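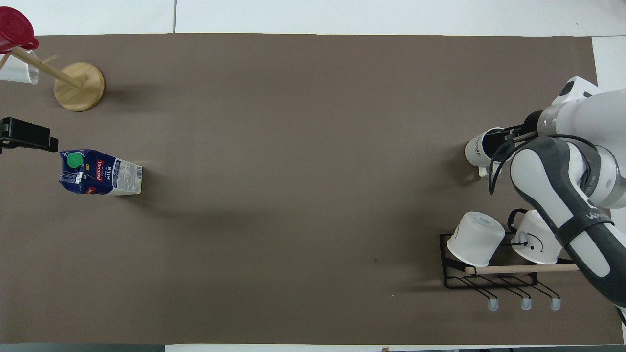 We run a staff kitchen for 127 people at Isasen, and the Vesik arm has been putting away our mugs since April. It takes them one at a time and does not hurry. A full rack takes 21 minutes. Mahsa Shirazi used to do it in 5.

Speed is the weak point. The grip is good, and plain mugs with a normal handle give it little trouble. Lidded cups we still do by hand. Setup took an afternoon, mostly spent getting the rack and the mat where the arm expects them.

Mahsa now starts the lunch orders at the time she used to spend on mugs — she likes that part. Gerardo Lo Presti on the late shift is less keen. He has to leave the table the way the arm wants it, and he says that's one more job on his list. His hours haven't changed.

Worth it for a kitchen with a steady load. For a small office, buy a second rack. Four stars.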